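Mileage Rates and the Second Depot

Drivers at Tratico, a parcel carrier based in Flulwood, were paid a flat mileage rate for using their own cars between the main depot and the Gollberg site. The payments went through the books as expense refunds, with no payroll tax withheld. An audit in February found that 11 drivers had kept no trip logs, and the refunds were treated as wages.

The distinction rests on records. A refund stays out of taxable pay when the worker reports the date, distance and business purpose of each trip and returns any excess.
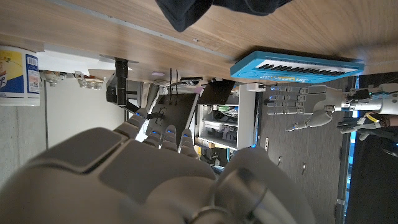 Does a missing log make every payment taxable?

Only the payments that can't be supported by other records, such as delivery sheets or gate times, are usually at risk.

Tratico rebuilt 2 months of trips from gate records. The amount still in dispute came to nearly $840 per driver, before penalties. Its Tambunan branch, which had used a written plan with monthly claims, was left out of the adjustment.

Travel from home to a regular workplace is a separate matter. It is commuting, and paying for it is generally taxable even when the log is complete.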